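The phone came in at ten past four with a ticket that said "no power, customer says important." Every ticket at Dumitrescu said important, so Ilona Tóth read the rest. Model: Taltia, second generation. Intake weight normal. Liquid indicator white. Screen cracked from the lower left corner, display state unknown.

She put it on the bench supply and watched the ammeter. A healthy board draws nothing until the power button is pressed, then climbs in steps as each stage wakes. The Taltia drew 80 milliamps with no button pressed and stayed there. Current was leaving the main rail through something that should have been closed.

She warmed the back glass, slid the pick in at the speaker end and worked along the adhesive. Six screws, two lengths, laid on the mat in the order they came out. Battery flex first, then display, then the charging port. The board lifted without resistance. Somebody had been in before her. One shield had been resoldered with too much flux, and the residue had dried brown along the edge.

"Prior repair?" said Vandana Kashyap, who had the next bench and could smell old flux.

"Wovitz, by the look of it. They leave the corner joint fat."

"Note it before you touch it."

Ilona noted it. She entered the draw, the shield, the residue and the two missing ground clips. The form had a field for probable cause and she left it blank.
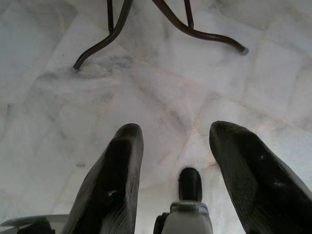 The ticket's history was longer than its description. The owner had given the fault as a drop, one, from the height of a kitchen counter, and the first shop had accepted that and replaced the glass. Ilona did not accept drops until she had seen the frame. A phone that lands on something hard and uneven takes the force at one point, and the point is recorded in the metal. Pale marble in irregular pieces, with thin grout lines running off at every angle, was the sort of surface that left a dent and a little white dust in the seam. She put the lower left corner under the microscope at low power. There was a dent, two millimeters across, and in the gap beside it a line of fine pale grit. She wrote "consistent with drop" and saved the magnified view to the file.

It did not explain the draw. The corner was a long way from the power section, and the board showed no flex cracks between the two. She fed one volt into the rail, limited the current, and sprayed freeze over the components until they frosted white. One capacitor cleared in under a second. It sat under the lip of the resoldered shield.

"Found it," she said.

"Where?"

"Where they worked."

Vandana rolled her chair over and looked through the eyepieces. "That's a heat crack. They held the iron on too long putting the shield down."

"Yes."

"So the drop broke the glass and the repair broke the phone."

"The repair weakened it. It ran for a while after."

Ilona took the capacitor off with tweezers and hot air and measured the rail again. The short was gone. She fitted a donor part from the tray, checked it for alignment, cleaned the pads, and reconnected the battery. No draw. She pressed the button. The current stepped up, dipped, stepped up again and settled. With the test display attached, the logo appeared, then the lock screen.

Notifications began to stack. She turned the display face down, which was procedure, though she had already seen the number at the top of the list: 1,838 unread. The phone had been off since November.

The quote came next. Stevamura, the insurer, paid up to 500 for accidental damage and nothing for faults arising from third-party work. The form asked for a single cause. Drop would be paid. Prior repair would not, and the owner would be sent back to Wovitz with a printed sheet and a dead weekend's worth of phone calls.

She looked at the saved view of the corner, and then at the one of the capacitor.

"It only has one box," she said.

"It has a remarks field," said Vandana, who had gone back to her own bench.

"They don't read remarks."

"No."

Ilona typed "failed capacitor, main rail, heat damage under reworked shield." She attached both views. In the labor field she entered zero, and in the parts field the price of one capacitor. Then she put the six screws back in reverse order, and reached for the next ticket.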